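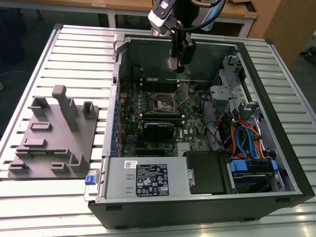 Kinesthetic or teleop for the disassembly set? We're recording demos for e-waste sorting at Plastcombe. The first pass was hand-guided, and I've now got 70 episodes where my forearm blocks the bench view. The case is on its side, so every approach is straight down past the drive cage, and the tower stays put beside the fixture plate. I'm leaning towards teleop for the rest. Opinions?
– slatbench

Reply from torque_wrench_7
Teleop, no question. Hand-guiding contaminates your force readings unless the sensor is mounted below where you grab. Log gripper width as well. Watch the wrist view near the socket, as the gripper linkages take up the whole bottom of the picture and the retention lever is up on the far side. 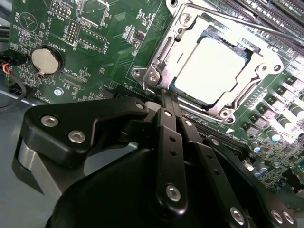

Re: Teleop latency

Reply from Rehema Kimaro
Disagree with the above. Over a network link you lose the feel of a latch letting go, and operators compensate by pausing. The policy learns the pauses. We trimmed 500 episodes by hand in December and I wouldn't recommend it. Hand-guide the contact phase, teleop the approach.

Reply from slatbench
Mixed control sounds like two calibrations to maintain. I'll try 20 teleop runs on the socket approach first, same start pose, hovering over the rear of the board before each descent.
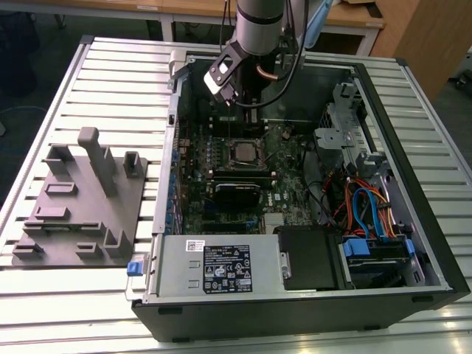 Min-kyu So wrote that a fixed start pose is the wrong thing to standardise. Vary the start and keep the grasp consistent, otherwise the policy memorises one path.

Reply from torque_wrench_7
Agree on the start pose. Still no on hand-guiding.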